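Card & Stamp Circle - Monthly Meeting Minutes
Tuesday evening session, 10/28/25, upstairs room at Trirklow

**Chair:** Pushpa Pandey
**Minutes:** Binta Usman (blame me for the exclamation marks)

**1. Last month's minutes**

Approved with one fix. The embossing powder we liked so much was the fine detail one, and I had written down the chunky one. Sorry to anybody who went out and bought chunky!

**2. Holiday card drive**

We are at 364 finished cards, and they are gorgeous. Pushpa spread them across both long tables before we started and it took us a while to get down to business, what with everyone picking them up and asking who did which. The target for the nursing home and the two shelters is still 400, so we need 36 more by the next meeting. Please keep the following in mind:

- A2 size only, so they fit the envelopes we already have
- No loose glitter (glitter paper and glitter gel are both fine)
- Leave the inside blank or stamp a short greeting, and don't sign them
- Nothing thicker than a foam square on the front - last year the layered ones needed extra postage
- Envelopes go in the box unsealed

There was a happy argument over whether snowmen are winter or Christmas. Winter won, so snowmen can go in either pile.

**3. Stamp swap**

The swap was a big success. We had 73 stamp sets come in, and nearly all of them went home with somebody new. I came away with a set of teapots I have wanted for years, and I have already inked up every one of them. The leftover sets are in the blue tub and are free to borrow until the next swap. Write your name on the sheet in the lid, please, and wipe the stamps clean before they go back. Solvent ink needs proper cleaner. Baby wipes will only smear it around.

A few red rubber stamps came in unmounted with no cling backing. Pushpa has a sheet of cling foam at home and will bring it, along with the good scissors.

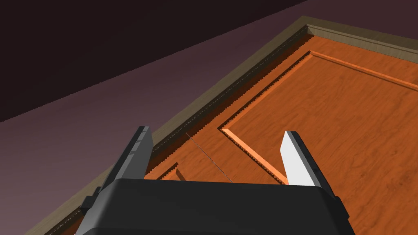 Binta, could we please do the next swap by theme, with florals on one table and sentiments on another? I spent half the evening digging for alphabets and found them right as we were packing up. There was loud agreement on this from the back table, and it is now the plan. Themes will be florals, holidays, animals, sentiments and alphabets, background stamps, and "everything else." Dies will get their own corner if enough people want to bring them.

**4. Ink pad order**

We looked at two options for restocking the shared ink. Plesten has the wider color range, and their pads are the small cube kind that are so handy for blending. Justura sells full-size pads with matching reinkers. We passed samples of both around and stamped the same leaf on the same white cardstock to compare. The Justura greens were lovely and crisp. The Plesten pinks were the favorites by a mile, and there is a dusty rose in there that I would happily use on every card from now until spring.

Decision: full-size pads in the basics (black, dark brown, navy, two greens, red) from Justura, and a set of the Plesten cubes for blending. Members are asked to chip in $3 each. The envelope is going around and will be back next month for anyone who missed it.

Black will be a pigment ink this time. Several people color with alcohol markers, so we will test it first and keep the old dye pad until we know it doesn't bleed.

**5. Technique demo: faux wood backgrounds**

What a fun one! Yusuf led this and had everyone trying it within ten minutes. Notes for those who were away:

Start with kraft or tan cardstock. Ink up a woodgrain background stamp in a brown just a little darker than the paper, lay the card face down on top of the stamp, and rub the back with your fingers. Once the ink is dry, score lines for planks and run the edge of a brown pad along each one. For a weathered look, drag an almost dry white pad lightly over the whole panel.

Yusuf does the stamping first and the scoring second. Pushpa tried it the other way around and got a paler line along each plank, and a few of us thought that looked great too, so play with both. An orange-brown under a dark brown gives a really warm result for fall cards.

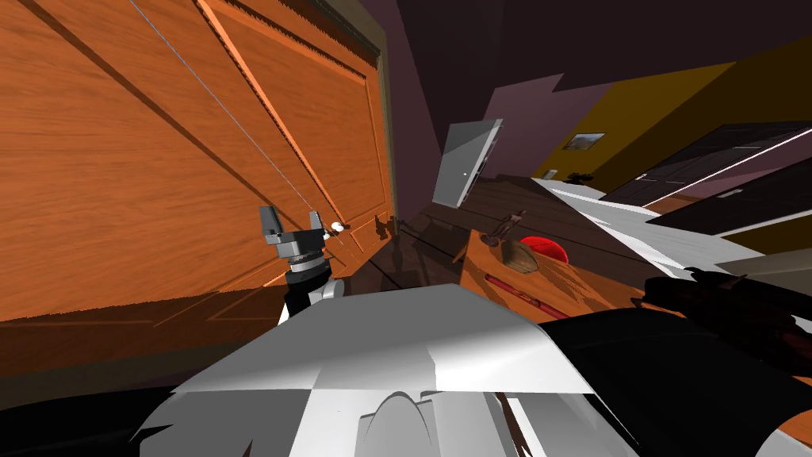
*Wood door with raised panels and a strong grain.*

If you don't own a woodgrain stamp, a fine marker and a steady hand will do it. Draw a knot first and let the other lines flow around it.

**6. Spring retreat**

Planned for March, one full day, same kitchen and same parking as before. We have room for 20 people and the list is already filling up. Classes so far are slider cards, watercolor florals, and a beginners' hour on stamping positioners. Still looking for somebody to teach envelope liners. Lunch is potluck again, and yes, the lemon bars have been requested!

**7. Other bits**

- The small paper trimmer has a new blade. Please use the old one for chipboard.
- Somebody left a set of sunflower dies at the September meeting. They are in the drawer under the kettle.
- November's challenge is "one stamp, three cards." Use the same image three different ways and bring all of them for the display board.
- Pushpa would like photos of finished cards for the newsletter, in daylight if you can manage it.

Closed at 8:50, with a good number of us staying on to finish just one more snowman.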